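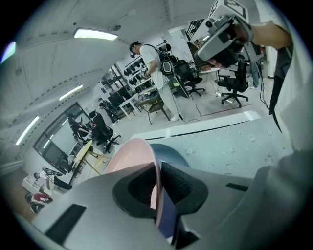 Rafsan Sarkar asked me whether you really have to take the castors off before you change the gas lift, and could I please put the answer at the front this time. No, you don't! Leave them on. The lift comes out of the base with the chair lying on its side, and the castors can stay where they are the whole time.

Section 3: Putting the chair together and getting it to fit you

I wrote this for the Dorkix mesh chair, the one with the five-spoke base, and it works for both backs, the ordinary one and the tall one. The only difference is the bolts: the tall back takes the longer set, bagged separately under part number 611. If your bag says 197 you've got the short ones, and they'll go in and feel fine for a day or two and then the back will start to creak. Ask Callholm for the right bag and wait for it.

Building it

1. Lay the base upside down on something soft (I use the flattened box) and push each castor in until it clicks. They're stiff. Lean on them with the heel of your hand, and please don't use a hammer, I've cracked a spoke that way.

2. Turn the base over and drop the gas lift into the middle, wide end down. It'll look loose at this point, and it's meant to.

3. Put the seat face down on a table and fix the tilt plate with the four bolts. The arrow on the plate points to the front of the seat. Do all four up by finger first, then go round again with the key.

4. Slide the back into its bracket and put the two long bolts in, finger tight only.

5. Pick up the seat with the back on it and lower it over the lift. You'll want a second person for the tall back, it swings about.

6. Sit down, bounce once, get up, and tighten the two back bolts properly.

Caution: keep your fingers away from the top of the lift while the seat goes down onto it. Never open, drill or heat the lift.

Note: there's a spare bolt in each bag. I tape mine under the seat.

Getting it to fit

1. Height first. Sit right back, feet flat, and pull up on the right-hand lever. You want your thighs level, or sloping down a touch towards the knee.

2. Then the lumbar pad. Stand behind the chair and slide it up or down the mesh with both hands. Suqin Kong likes it so low that it's nearly on the seat, and she's been sitting on these longer than I have, so do what suits your back.

3. Last, the tilt. The big knob under the front edge sets how hard the chair pushes back. Turn it towards the plus sign if you're heavier. It takes a lot of turns, and it's much easier with nobody leaning on the backrest.

Rolling about

The castors that come in the box are the hard sort, for carpet. On a smooth floor they rattle and run away from you, so swap them for the soft set (they pull straight out, give them a twist as you go). Before you push the chair anywhere, look for cables lying on the floor and move them out of the way.

Caution: don't stand on the seat to reach a ceiling light. Fetch the steps.

Check all the bolts again after 14 days, then every July when you do the desks.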